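Vusarcombe and District Table Tennis – general list

Subject: Re: Marked balls for next season
Posted: 22:14

> Dear all,
>
> Following the talk after the last match at Gekby, I would like to suggest that the league moves to marked balls for divisions two and three from September. For those who haven't tried them, these have a coloured area on one side, so that you can see which way the ball is turning as it comes at you. I have been using a handful from Mandagi and they have changed how I return serve. I no longer guess.
>
> The main complaint we hear from newer players is that they lose to people they can rally with perfectly well, purely on serve. Marked balls would level that out and make for longer points. Mandagi will do 200 with carriage for a decent price if the order goes in as a league and not club by club.
>
> There is also an article going round which says that players who trained with two-coloured balls got better at reading spin by a third. I think that speaks for itself.
>
> Can I ask for a show of hands on the list before the summer meeting?
>
> Gekby B captain

I read this twice and then went and had a look at the article, and my hand is staying down for now.

I should say first that I'm not against marked balls. I've got some in my bag. We use them with the juniors at Jornstead and they like them, mostly for the look of the thing when somebody gets a big one spinning on the table and it goes round like a top. What I don't accept is that they do what is claimed for them, or that they belong in a league match, and those are two different arguments which the message runs together.

Take the article. "Got better by a third" at what? I went looking for the bit where they tell you. The players watched serves from the far end and called out topspin, backspin or side. They did this before the training and again after it, and the second time they did it with the same marked balls they had been practising with. So they got better at seeing a mark. I would hope so. What I want to know is whether they got better at reading a plain ball off a real bat with a real person hiding it behind their arm, and as far as I can see it wasn't tested. There was no second group who simply had the same number of serves sent at them with plain balls either. If you send me 300 serves in a week I'll be better at the end of it whatever colour they are.

The other thing is what you are meant to be looking at. When I was taught, and I think most of us on here were taught the same, you watch the bat. You watch the angle and where it goes after contact, then you watch the flight and the bounce. A ball with backspin floats and sits up slow. You learn it by putting a lot of them in the net. My worry with the marked ball is that it teaches people to stare at the ball in the air and leave the bat alone, and then on the night they get handed a plain one and have nothing to go on. I can't prove that. But I notice the article can't prove the opposite, and it's the article that wants us to buy something.

There is a question of how much you can see at all. A heavy serve from anybody decent in division one is turning so quickly that any mark on it goes to a smear. You get a sort of tinted ball. That does tell you there is plenty of spin on it, I grant you, but you knew that from the noise. It doesn't tell you which way. On a slow roll or a soft push you can follow the mark quite well, and those are the balls nobody has trouble with. A small patch is harder again than a proper half-and-half, as half the time it is round the back.
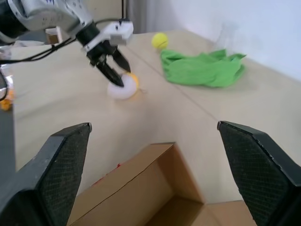 White ball with a yellow patch.

So before anyone orders anything I'd like to know which sort we are talking about. "A coloured area on one side" could be a spot or it could be half the ball, and they don't behave the same to the eye. I'd also like to know whether the Mandagi ones bounce like the match ball. Ours at Jornstead (not Mandagi, I forget what they are, they came in a plain box) are a shade softer and a couple of them have a wobble. Spin one on the table and watch it. For juniors that's neither here nor there. For a match that counts it's a fair reason for a row at nine all in the fifth, and we have enough of those already.

Then the rules. I may be out of date on this and I'm happy to be put right, but our handbook says the ball is to be one colour and of the approved grade, and that the home side provides them. If we want to change it for two divisions out of three then somebody has to write the wording, and somebody has to think about the cup, where division three sides draw division one sides. Which ball do they use? If the answer is "the home side's choice" then we've just handed the home side a serve advantage, or taken one away, depending on who is at home. The message doesn't mention the cup at all.

And the money. I've seen the figure of £753 going about and I assume that's the whole order with carriage. Split between the clubs it isn't terrible, but Vusarcombe has four teams in the lower divisions and Gekby has two, so who pays for what? I would want to see it written down per team, with what we currently spend on match balls next to it. It would also be good to know if the price holds once we've come back for a second lot. A firm that does you a nice deal on the first order isn't always so keen on the next.

On the newer players losing on serve, I do have some sympathy. I lost on serve for two solid seasons. What sorted it, as far as anything did, was a chap at the club who stood at the other end with a bucket and served the same one at me till I stopped hitting it into the light fitting. It was dull and it cost nothing. We could do something of the kind across the clubs. Jornstead hall is free from 8 most of August and there is space for four tables if the badminton posts are put away. Bring plain balls and marked balls, have people call the spin on both, and write the answers down. Have the caller's back to the scorer so there's no nodding. If the people who practise with marked ones do better on the plain ones by the end of the month, then I'll change my mind and say so on here.

What I wouldn't do is have a show of hands on a mailing list in the middle of May when half the division three captains don't read it. Please can it go on the agenda for the summer meeting as a discussion item, with the wording and the costs sent round beforehand, and with a few of the balls on the table so we can all have a hit.

Separately, could whoever took the spare net clamps home from the Vusarcombe end of season do please bring them back. There were three sets and I can only find one, and the screw has gone on that.

Jornstead A (and junior nights)

--
To leave this list, send a blank message with "unsubscribe" in the subject line. Fixtures and tables are on the league page.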